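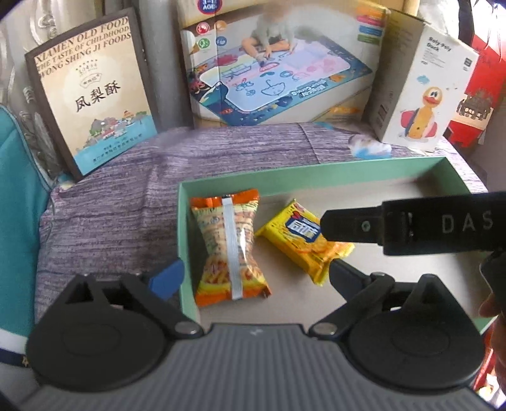
Looking after a pair of grippers

May 9, 2024

I have been promising a few of you a post on how I keep the hand-held grippers going, and since I spent all of yesterday evening with a screwdriver and a cup of tea going cold next to me, now seems like a good time to write it up.

For anyone new here, we record with two grippers, one in each hand, and the recordings go toward teaching an arm to pick things up and put them where they belong. The job at the moment is snack packets and a shallow tray. I love this job and I also curse it, because shiny plastic packets are slippery little things (the crimped ends most of all), and any slop in the linkage shows up the moment you try to pinch one.

So, slop. My test is very plain. I close the fingers on nothing, hold the trigger, and wiggle each fingertip with my free hand. If one tip moves and the other stays put, I go to the pins where the linkage arms are fastened. On our older gripper, the one Ingeborg Sauerland named Fidilley before I could object, the left pin had walked out a little. I pressed it back in, put the tiniest dab of grease on it and worked the trigger 88 times while listening to the radio. Why 88? It's what I did the first time, and it felt right!

Then the fingertips themselves. I wipe them with a barely damp cloth and let them dry completely before I touch a packet again. Dust from the tablecloth gets on them faster than you would believe - and so does whatever comes off my hands after lunch. When a tip starts to look polished I swap it. I used to wait until it really slipped, and I lost an entire afternoon of recordings that way in December, which I am still a bit sore about.

The screws near the tips get a quarter turn of checking, no more. I overtightened one once and the finger went stiff, and Ingeborg had to coax it out over the phone with me while I held a flashlight in my teeth.

Last comes the closing check. I open and close 12 times, slowly, and look at whether the recorded opening comes back to the same number at the end. Last night it didn't on the first go. I had left the cable pulled tight across the table leg, so I gave it some slack and zeroed it again, and then it behaved.

We have 2,244 recordings saved now. The second gripper still has a faint click when it opens past halfway, and I haven't found where it comes from. I've ordered a spare set of pins from Brinkmann and will take the housing off when they get here.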